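Ticket 856 - Breakfast tray, items sliding around
Product: Hekico serving tray (black), plus matching placemat
Opened by: Ilgın Değirmenci
Status: Open, waiting on customer
Category: Kitchen and table / Surface problems

Ilgın Değirmenci wrote:

Hi there! I hope this is the right place, the drop-down menu didn't have anything for trays so I picked the closest thing. I bought the black serving tray and the black placemat together as a set from your shop on Gitlow Street, and I love how they look, I really do, but I'm having a heck of a time with rolls sliding on the tray. Bread rolls, pastries, anything small and dry with a bit of a crust on the bottom. I set the breakfast up nicely, I pick up the tray, and by the time I get down the hallway everything has drifted to one end and is sitting in a heap against the rim.

It didn't do this in the first month. I'm pretty sure of that because I used it for my sister's birthday breakfast and carried it up a whole flight of stairs with a chocolate pastry on it, no trouble at all.

What I've tried so far:

Washed it by hand with regular dish soap and warm water. No change.

Washed it again with less soap and rinsed for ages, in case there was a film on it. Maybe a tiny bit better? I couldn't swear to it.

Put a paper napkin under the bread. Now the napkin slides, and the bread goes with it, so that was worse.

Turned the tray around the other way. I know, I know. But I wanted to rule out that one end was lower than the other.

Also, the placemat has started to creep on the table. Same kind of thing, it just sort of wanders toward the edge while we eat. I don't know if that's connected. My table is white and pretty smooth.

Thanks so much!
Ilgın

Support (Hekico) wrote:

Hi Ilgın, thank you for all the detail, it helps a lot. Three quick questions. Has the tray ever been through the dishwasher? Have you used any oil, polish or spray on it or on the table? And could you add a photo of a tray set up the way you normally do it, so we can see how full it is?

Ilgın Değirmenci wrote:

Okay, answers!

Dishwasher: yes, I'm afraid so. My husband put it in a few times before I caught him. Bottom rack, the hot program. The little leaflet says hand wash only, I found it in the drawer afterward, so I'm not going to argue about that one.

Spray: nothing on the tray. On the table, yes, I use the Drirnel surface spray, the kind that leaves it a bit shiny. I've been using it since May, so since before I had the tray. I never thought of it as slippery but now that you ask, I slid a coaster across yesterday and it went a lot farther than I meant it to.

Photo is attached. It's how I like to lay it out, baked things on the tray and the placemat on the table with it, and nothing stacked up.
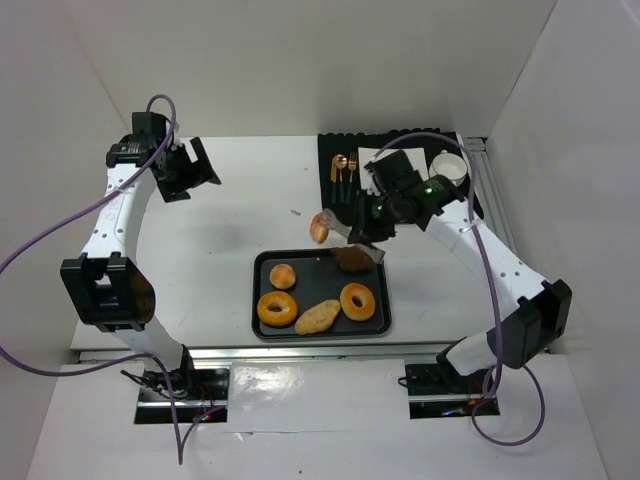
Attachment 1: black tray with breakfast rolls and pastry, white tabletop

So the edges do come up a little but it's not a deep tray, and once a roll gets moving there isn't much to stop it until it hits the rim. I don't want to pile things up to keep them still. The chocolate ones leave crumbs on everything, and then you've got chocolate on the plain rolls, and my daughter won't touch them.

One more thing I tried last night, I borrowed my neighbor's tray (hers is an Ostrowski, wood, quite a bit heavier) and did the same walk down the hall with the same rolls. They moved some, but they stayed more or less where I put them. Then I did it with mine right after and they all ended up at the far end. Same slippers, same hallway, same me!

Support (Hekico) wrote:

Thanks, that's a really useful comparison. Our best guess is two separate problems. The tray has a thin grip coating that doesn't hold up well to hot dishwasher programs, and once it's worn it can't be brought back by washing. The placemat is most likely picking up residue from the table spray. Could you do the following and report back?

1. Wipe the table with plain warm water and a little vinegar, then dry it.
2. Wash the back of the placemat by hand and let it air dry flat.
3. Leave the spray off for a week.
4. On the tray, rub a dry fingertip across the middle and then across a corner. Tell us if they feel different.

Ilgın Değirmenci wrote:

Thursday, March 6, 2025

Reporting back. The placemat is fixed! I did the vinegar thing twice because the first cloth came away kind of tacky, and it hasn't wandered since. I've gone through five breakfasts and one very fidgety child, and it sits where I put it. You can close that half.

The tray is the same. I did the fingertip test and yes, the corners feel a little rubbery and the middle just feels smooth, like a plate. I got my husband to try it too without telling him what to look for and he said the same thing, so I guess that's the coating gone in the middle - his fault, and he has been told.

Is there anything I can put on it? I was thinking of cutting a piece of that bumpy drawer liner to fit, I have half a roll left over from the kitchen drawers. It'd be under a cloth so you wouldn't see it. Or do you sell an insert? I'd rather keep this tray than buy another one, it's the right size for our table and it goes with the placemat.

Support (Hekico) wrote:

Glad the placemat is sorted, we've closed that part. Drawer liner under a cloth is fine, just cut it a little short so it lies flat inside the rim. We don't have an insert for this size at the moment, but we're checking whether the one for the larger tray can be trimmed. Could you measure the flat part inside the rim, both ways, and send us the numbers?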